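# How a Robot Changes a Job: Cleaning Rooms at Work

Automation means using a machine to do a task that a person would otherwise do. Some machines repeat one motion all day. A machine that fills bottles is built this way, and each bottle arrives in the same place.

Tidying a room is harder to automate. Shoes are left at different angles. A cloth never folds the same way twice. A robot that works in a room must find each object before it can touch it.

## The workplace

Netanport is a company in the town of Brernstead. It looks after guest houses. The largest one, Llewellyn, lends slippers to its visitors, and each day the racks and shelves must be checked and dusted. The company keeps over 500 pairs.

Floarea Coman is in charge of the room staff. Her team has eight people. In December the team began to share the work with a robot called Niver.

## Parts of the robot

**Arms.** An arm is a chain of stiff parts. The places where they meet are called joints, and a motor turns each joint.

**Hands.** A hand with several fingers can close around many shapes. Cloth is a difficult one. It bends when it is touched, so the robot has to keep checking where the edges are.

**Cameras.** A camera at the head gives a wide view. A camera at the wrist gives a close view of what the fingers touch.

**Program.** The program is the set of instructions that turns camera views into movements.
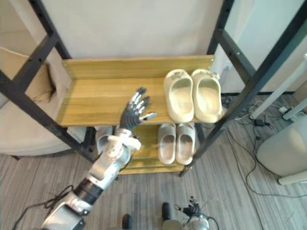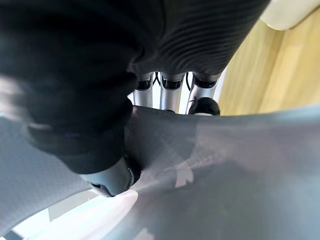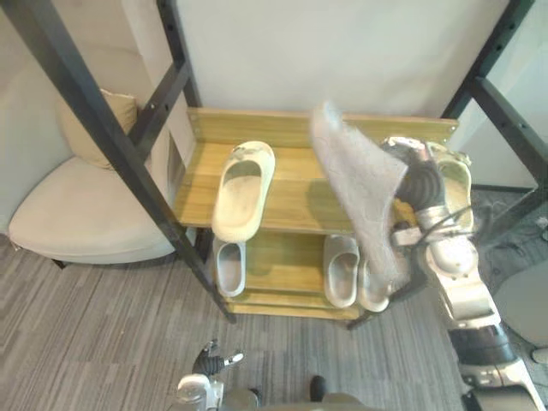 ## What changes for people

Before Niver, each person on the team did every step in a room. Now the steps are divided. The robot is given the shelves and racks. People do the beds, the bathrooms, and anything that can break.

There are also two new jobs. The first is robot operator. The operator starts the robot, watches it, and presses the stop button if something goes wrong. The second is checker. The checker looks at the finished room and writes down mistakes, such as a slipper left on the wrong shelf. Engineers read the list and change the program.

Both jobs need training. Coman's team learned how to charge the robot, how to clean its fingers, and how far away to stand when an arm is moving.

Not everyone liked the change at first. Some workers asked whether the robot would take their hours. Netanport kept all eight people, but other companies may decide differently. Automation can remove a job, change it, or add a new one, and one workplace can see all of these in the same year.

## Words to know

**Joint:** a place where two parts meet and can turn or slide.

**Operator:** a person who runs a machine.

**Task:** one piece of work with a start and a finish.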